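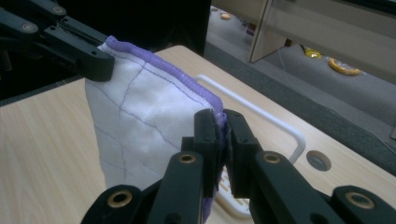
Wed 7 December – Kurance map build, second day with the new border code. The crash on loading an old save is gone, I loaded 11 saves from the previous version and all of them open. The province borders are still too regular. When the generator makes a new island, the player sees at once that it is squares with some noise added. I would like something closer to the lines on the white cloth with the purple edge: it is still a grid, but irregular, with one line that curves down from near the top corner and others that cross diagonally. I tried to get this by moving the cell corners before the borders are drawn, and not after. Result is better on big islands. On small ones we get provinces so thin that the army icon does not fit inside.

Settings used today: map seed 73, 200 provinces, 5 factions, fog of war off. Please use the same if you want to compare with my screenshots in the shared folder.

Trade routes. Zakhar Kravchuk wrote that the Mahawong faction never builds a second harbor. I can confirm it. The AI reserves gold for the harbor, then the upkeep step takes this gold as if it was free, and next turn the reservation begins again from zero. So it is saving all the time and never paying. I changed the order of the two steps. In the next test Mahawong built the second harbor, but then Brinholm stopped to build roads, and I do not understand yet if it is connected. Maybe Brinholm only had a bad start position. To be checked with another seed.

Small things:
– the tooltip for siege supplies shows the value from last turn
– pause key does not work when the diplomacy window is open
– music starts again from the beginning after each autosave, very tiring

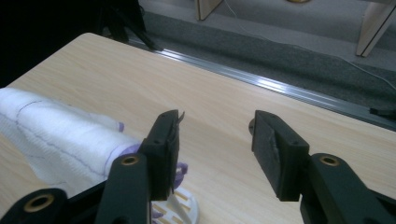 Light wood tabletop, the grain is fine and runs horizontally.

Speed of the turn. With all factions played by the AI the late turns are slow, mostly in path finding. I did not touch it today. My idea is to keep the paths from the last turn and only calculate again when a border or a road has changed, but the border code must be stable first.

For the Karent scenario I need the final list of starting cities before I can place the rivers. The old list has two cities with the same name and one of them is in the sea.

Tomorrow: minimum width for provinces on small islands, then the Brinholm roads. Border branch is not merged, please do not build from it yet.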